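Mirkamik von Hivetti, ausprobiert an alten Büro-PCs

Das Versprechen klingt groß: 50 Vorführungen pro Handgriff, und die gelernte Steuerung soll Prozessoren in offene Rechner einsetzen. Im Bericht von Zeyu Lu und Alina Ghiță steht eine Erfolgsquote von 80 Prozent. Ich habe Mirkamik an einem Samstag mit 30 Durchläufen geprüft und bin vorsichtiger.
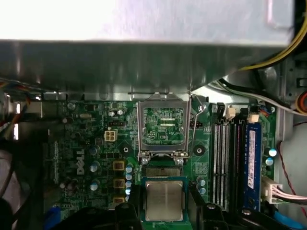

Was zählt überhaupt als Erfolg? Im Bericht gilt ein Versuch als gelungen, wenn die CPU »in Sockelnähe« abgelegt wird. Wer schon mal einen LGA-Sockel vor sich hatte, weiß, was ein halber Millimeter daneben anrichtet. Den Verriegelungshebel klammert die Auswertung ganz aus. 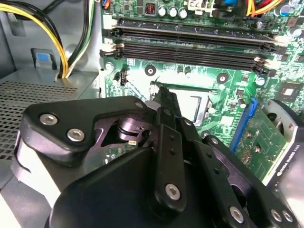

*Greiferfinger am Prozessorsockel, rechts die Quadro-Karte*

Das Anfahren gefällt mir, auch zwischen Netzteil und Karten. Beim Absetzen wird es zäh. Die Steuerung zögert, setzt neu an, zögert wieder. Boglárka Vass schiebt das auf spiegelnde Heatspreader, kann sein. Ein Vergleich mit matten Teilen fehlt aber.
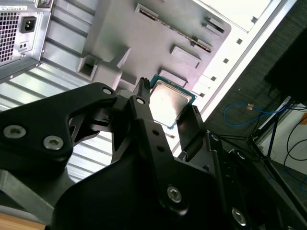 Auch das Greifen von unebenen Ablagen kommt im Bericht zu kurz, dabei gingen bei mir dort die meisten Versuche verloren. Für 3000 Euro Lizenz hätte ich gern eine Fehlertabelle gesehen. Cuervo liefert so etwas mit, bei schwächerem Greifen.

Fürs Labor: ja, mit eigener Messreihe. Für die Werkstatt warte ich die nächste Version ab.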